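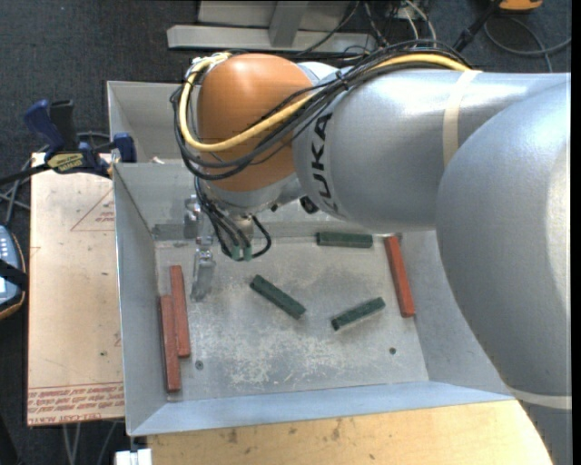
Reader wrote in at 7:40 to ask how the Broston Convention can be "in force" on our treaty page when the convention itself says it needs 30 ratifications and we list 23. Same reader says a ministry contact already quoted our page back at them in a meeting. Wants to know which number to trust.

Status: open
Priority: high, was normal
Queue: treaty tracker / river and border agreements

7:55
Confirmed. Header says In Force, table underneath has 23 states. Header is wrong, table looks right. Downgraded the header by hand to Not Yet In Force. Came back as In Force on the next refresh. So something upstream is writing it.

8:20
Cleared page cache. No change. Cleared it again on the Davirier mirror, no change there either.

8:35
Press office asking if the weekly alert went out with this in it. Checking.

8:50
Yes it did. 2,000 subscribers, subject line "Broston water rules now binding". Not great. Downstream states have been saying for months that the upper basin governments act as if the flow limits were optional, and the upper basin position is that nothing binds anybody until the threshold is met. Legally they are right on that. Our alert says the opposite.

9:05
Holding all alerts in this queue until fixed. Asked press for a two line correction, plain wording, no "technical issue" language. They can say signed vs ratified in one sentence.

9:30
Found part of it. Import reads the depositary notice and looks for the word "deposited". Latest notice has a block of declarations at the back, and those are deposited too. A declaration is a state saying how it reads an article. It is not a ratification and does not count toward entry into force. Import counted every one.

9:45
That gets us to 28, not 30. Still 2 short of what triggered the flag.

10:15
Other 2: Badawi is in there twice, once for signature and once for provisional application. Jonivside same. Provisional application means they follow the water rules on their own territory while parliament argues. Separate column. Somebody merged the columns in Febuary when the page got redesigned. No note on why.

10:25
Q from research: should provisional application count for anything on the page? My view - show it, don't add it. Jonivside's foreign ministry talks about it like a done deal, but their upper house hasn't voted, and they can drop it with a letter. Readers need to see that diference.

10:40
Split the columns back out. Import now takes only ratification, acceptance, approval, accession. Declarations go to their own tab. Ran against the notice - 23. Header flipped to Not Yet In Force without me touching it.

10:50
Davirier mirror still showing the old header. Mirror pulls on its own schedule, forced it. OK now.

11:10
Correction sent to the whole list. Pasting for the record:

Our last alert said the Broston Convention had entered into force. It has not. The convention needs 30 ratifications and has 23. Some governments that signed are applying it provisionally, which they may end at any time. We regret the error.

11:20
Replied to the reader, gave them the depositary notice and page ref. They asked about withdrawals. Good question - if a state pulls out before the threshold, does our count go down? Tested with a dummy row. It does not. Opening a new ticket, linking it here.

11:35
To do before closing:
- check the other agreements in this queue for merged columns, border transit one first
- alert template should not say "binding" off a flag alone, wants a human to OK it
- tell the map team, they color states off the same field

11:50
Map team says theirs is cached till tonight. Leaving ticket open till the map matches.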